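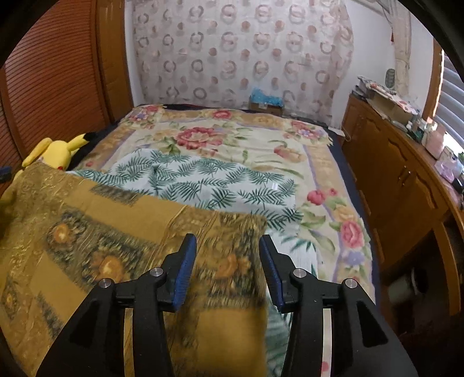

Photo: Ysaline Marty

Finding the grasp start in hand-held gripper recordings

This tutorial covers one step in our bedding pipeline: marking the moment a blanket is first held, so the policy learns from the approach and the lift as separate phases. You need a recording from the wrist camera and Randen installed with the default tools.

1. Load the recording

Open a terminal in the project folder and run:

randen load bed_fold --check

The check reports dropped images and gaps in the timestamps. If a gap is longer than 45 ms, split the recording there.

2. Track the fingertips

The blue pads are the easiest thing to track. Set the color range once per room, with the blinds the way they were during recording. Bright window light shifts blue toward gray, and a range tuned at night will lose one pad by day.

Save the distance between the pads as a curve called "width."

3. Mask the cloth

Draw a mask on the blanket to be folded and let the tracker carry it forward. Patterned bedding is hard. In the picture, a mustard blanket with floral medallions lies near a fern-print sheet and a bedspread with large roses, and a mask grown by color alone leaks across all three. Use the texture option and set the threshold to 73.

Mask other objects on the bed as "keep out." The Pikachu plush needs its own mask, as the blanket covers part of it and its yellow is close to the blanket's.

4. Mark the start

Width alone is a poor signal. Thick cloth stops the jaws early and thin cloth hardly stops them at all. Combine two conditions:

- width has stopped shrinking
- the cloth between the pads moves with the gripper

Motion blur near the jaws lowers the tracker's score during a lift. Do not drop those images. Lower the score limit for the jaw region only.

5. Export

randen export bed_fold --phases

Open the result in the viewer and step through each marked start by hand. Move any that are early.

Updated 18 January 2018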